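About us

Flavby is a household laundry and tidying service based in Tiltthorpe. We collect, wash, fold and return clothes, and for customers who want it we also come into the home and sort out what is lying about. We have been doing this for 19 years, first from a single unit behind the station and now from the old printworks on Voson Street.

What we do

Most of our work is ordinary clothes from ordinary homes. Shirts, school things, sports kit, towels, bed linen, cushion covers. We don't do leather or fur, and we send wedding dresses to a specialist in the next town.

There are two ways to use us. The first is collection. You leave your washing in one of our bags, we pick it up in the morning and bring it back folded, normally by 5 the following afternoon. The second is what we call a home fold. Your washing has already been done, by you or by us, and one of our staff comes to the house to sort it, fold it and put it away. A home fold also takes in the living room if you ask for it: cushions straightened, throws folded, stray clothes picked up off the furniture and put in the right pile.

The home fold began by accident. When we dropped bags off, customers kept asking if we had ten minutes to deal with the heap that was already there. We said yes often enough that it went on the price list. It now makes up close to half of our bookings.

How a home fold works

The sofa is where most of it happens. People think we will want a table, but a long seat is lower and wider, and clothes are usually on it already. We like to work from one end to the other, with the far end kept clear for finished piles.

We sort by colour first and by person second. Reds are kept apart from whites even when everything has been washed, as some of it will go back in the machine before long and it saves sorting twice. Labels are checked as we go. Anything we can't read, or that has no label at all, is folded and left on top for you to decide about.

Red and white things on a grey sofa:

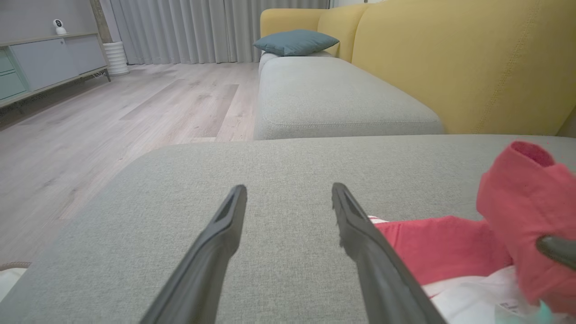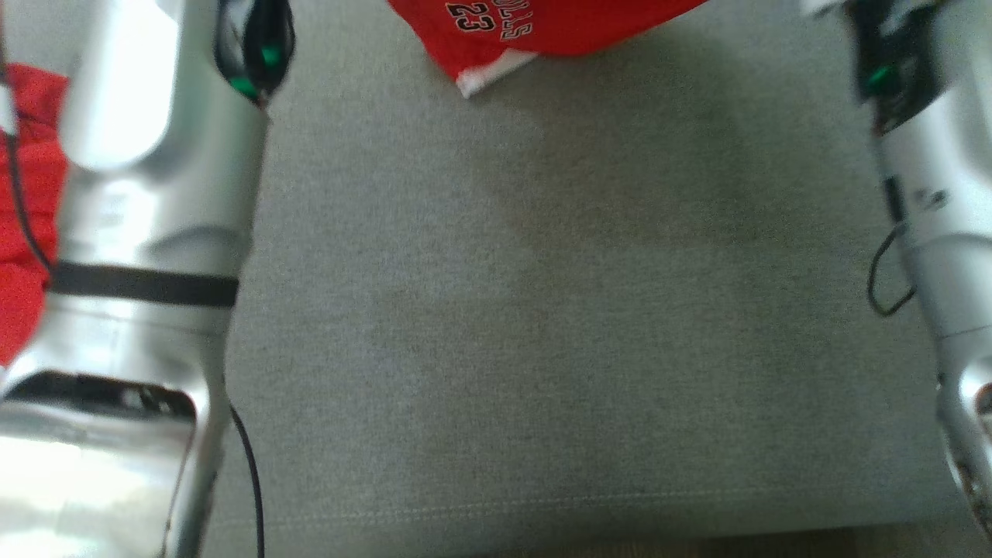
Sports shirts are folded face down with the sleeves in, so that a printed number or name isn't creased across the middle. T-shirts are folded in thirds. Socks are paired and laid flat - we stopped rolling them into balls years ago, after enough people told us it ruined the tops. Underwear goes in a stack and is not folded unless you ask.

If you have your own way of doing things, tell us on the first visit and we will write it on your card. Some households want everything on hangers. One family has had every tea towel ironed since we started with them, and we are happy to do that too.

Where we work

We cover Tiltthorpe and the villages along the river, 54 streets on the regular round and others by arrangement. We look after 900 households, though a good number of those only call on us before Christmas or when there is a new baby.

Our partners

Mending is done by Đinh, the alterations shop two doors down from us. If we find a lost button or a split seam we put the item to one side and ask before sending it over. Hems and zips usually take a few days. You pay the shop's own price and we add nothing to it.

Bags and baskets

Every collection customer gets two cotton bags, one for lights and one for darks. Please don't leave washing out in bin liners, as it has gone out with the rubbish more than once. For a home fold you don't need to buy anything. We use whatever baskets you have and leave them where we found them.

Getting in touch

The counter on Voson Street is open from 8 in the morning until 5, with an hour's break at one. You can book a collection or a home fold there, by telephone, or with the form on our contact page. New bookings in November and December fill up early.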